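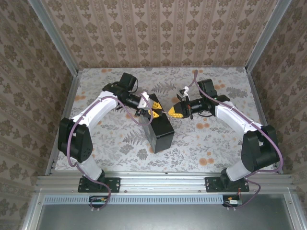

Hallo Liste,

Hongjun Fang schrieb:
> Wer Leib und Seele trennt, muss auch sagen, wo
> die Schmerzen sitzen. Husserl drückt sich da.

Sehe ich anders. In den Ideen II, § 36 ff., ist der Leib grade der Ort der Empfindung -- steht da doch. Merleau-Ponty hat das nur weiter getrieben. Habe ich schon im Lesekreis gesagt, Sitzung 6.

Text für nächstes Mal: die 14 Seiten von Hodoroagă, nicht mehr. Kopien hab ich, wer keine hat bitte melden. Mehr heut abend, muss zum Zug

Gruß
Mustis

Zuletzt aktualisiert: 26. November 2025
Kontakt | Nach oben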